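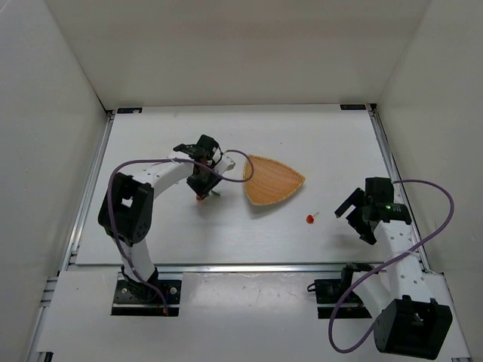

Home Stories Puzzles Ask Me Grown-ups Contact

Why do soldiers have ranks?

I used to think everyone in an army was called "soldier" and that was that. Then, when I was 11, I went round the army museum in Lodbridge and saw a glass case with 34 different badges in it, all stripes and stars and crowns. I had no idea what any of them meant (and I really wanted to!).

A rank is a bit like a job title. It tells everybody what you're in charge of and who you take your orders from. Imagine a football match where all the players shout instructions at once — you'd never get a goal. An army has far more people than a football team, and they may be tired, muddy and working in the dark, so they have to know whose voice to listen to.

In the British Army, most people start as a private. A private who does well can become a lance corporal, with one stripe on the uniform, then a corporal with two, and then a sergeant with three. Sergeants know heaps about everyday army life, and they spend a lot of time teaching newer soldiers.

Officers are a separate group. They train to be leaders from the start, and they begin as second lieutenants with a single star, which soldiers call a "pip". After that come lieutenant, captain, major and lieutenant colonel. A lieutenant colonel might lead a battalion of around 500 people. Imagine learning all those names!

Right at the top are the generals. They plan for the whole army and talk to the government about what it needs.

And what about saluting? When a soldier salutes an officer, it's a way of showing respect, and the officer salutes back. I practised mine in the hall mirror for weeks after that museum trip — elbow out, hand flat, very serious face.

Have a go yourself: draw a badge for each person in your house and decide who gets the stripes. My cat would be a general.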